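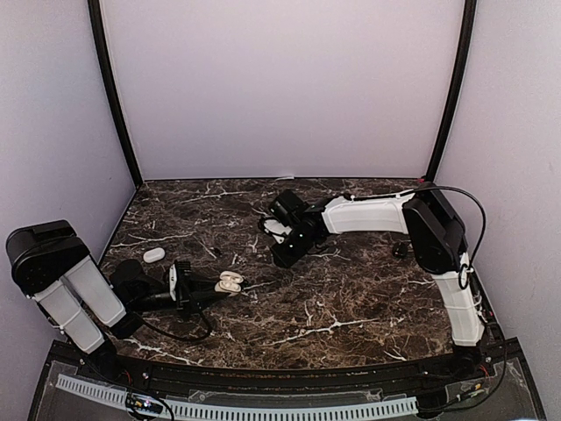

Clanex Stone and Stone-Look Surface Cleaner
Item no. 829
535 ml trigger bottle, ready to use

In stock. Orders placed before 2 p.m. leave our warehouse the same working day.

Overview

Clanex is a pH-neutral cleaner for tabletops, counters, window sills and vanity tops in natural stone, engineered stone and stone-look finishes. It removes fingerprints, food marks, light grease and the gray film that builds up when a surface has been washed for years with dish soap. It has no added color and a faint scent that fades once the surface has been wiped down.

The formula contains no vinegar, citric acid, bleach or ammonia. Vinegar and lemon cleaners work well on glass and chrome, but they etch marble, travertine and limestone. An etch mark looks like a pale ring or a dull spot, and no cleaner will take it out. Clanex won't repair one either. It is made for regular cleaning between deeper treatments.

It is not a sealer and does not leave a coating. If your stone is due for sealing, see Dukesora under Related Items.

Where to use it

Marble, granite, travertine, limestone, slate, quartz, terrazzo, glazed tile, laminate and printed stone-look tops. It can also be used on painted metal edging and on most plastic trim.

Do not use it on unfinished wood, waxed furniture, leather or screens. Do not use it on floors. It won't harm a stone floor, but a floor cleaner should be mixed in a bucket and this product is too concentrated to be left to dry over a large area.

If you aren't sure what your top is made of, test a small spot near the back or on the underside of an overhang. Let it dry fully and look at it in daylight before doing the rest.

Dark surfaces

Most of the questions we get are about dark tops. Brown and black stone hides crumbs and coffee drips well enough, but it shows streaks, dust and dried water far more than a white or beige top does. Streaks nearly always come from too much product or from a cloth that is already loaded with soap. Fabric softener is another cause. It stays in the cloth after washing and smears.

On a dark top, spray the cloth and leave the surface alone. Two sprays on a folded cloth will do a small café table. Wipe in straight overlapping passes, then go over it again with a second, dry cloth. Check your work from a low angle with a lamp or window on the far side.

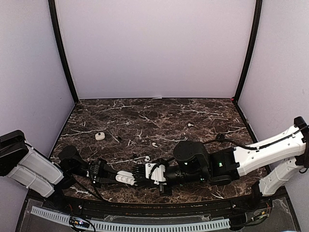

Dark brown marble pattern with thin white veins.

White veining on a dark ground can look cloudy after cleaning. If a cloudy patch moves or changes when you rub it with a dry cloth, it is residue and a second wipe with plain water will clear it. If it stays exactly the same, it is part of the pattern or an old etch.

Directions

1. Clear the surface and brush off crumbs and grit. Grit under a cloth scratches polished stone.
2. Turn the nozzle to SPRAY. Mist lightly from a hand's width away, or spray the cloth for dark tops.
3. For dried food, leave it on for 90 seconds. Do not let it dry.
4. Wipe with a clean microfiber cloth.
5. Buff with a dry cloth.
6. Rinse with water and dry again if the surface is used for preparing food.

Turn the nozzle back to OFF when you are done. The bottle can leak in a caddy if it is left open and tips over.

Edges and corners

Dirt collects where a top meets a wall or a post, and along the strip of trim at the front edge. Spray a corner of the cloth and press it into the joint with a plastic card or an old butter knife wrapped in the cloth. Don't flood the joint. Liquid that gets under trim can loosen the adhesive, and on stone it can wick into the raw underside and show up as a dark line some days later.

Old silicone that has turned yellow or black should be cut out and replaced. Cleaning the face of it won't last.

Specifications

Contents: 535 ml
Coverage: up to 300 square feet per bottle
pH: neutral
Color: clear
Bottle: recyclable plastic, remove trigger first
Storage: keep from freezing
Shelf life: two years unopened, one year after opening
Case pack: six bottles

A bottle that has frozen will separate into two layers and will not mix back properly. We do not ship Clanex to unheated depots from December through March. If your order falls in that period and your address is served by one, we will email you before it ships.

Safety

Keep out of reach of children. Avoid contact with eyes. If it gets in the eyes, rinse with plenty of water. Do not mix with other cleaners. A safety data sheet is packed with every case and can be requested for single bottles.

Common questions

Will it remove hard water marks?
Fresh ones, yes. Old scale needs a scraper or a poultice made for stone.

Can I dilute it?
No. Diluting it weakens the preservative and shortens the shelf life.

Does it remove candle wax?
Lift the wax first with a plastic scraper. Clanex will take off the greasy mark left behind.

Is there a refill?
Not at present. The trigger can be moved to a new bottle, and bottles are sold with a plain cap by the case.

Related items

Dukesora Penetrating Stone Sealer, for natural stone only
Mandagi Microfiber Cloths, lint-free edge, pack of four
Pidlow Plastic Scraper Set

Returns

Unopened bottles can be returned within 90 days. Opened bottles can be exchanged if the trigger is faulty. Have your order number ready and include the batch code printed on the shoulder of the bottle.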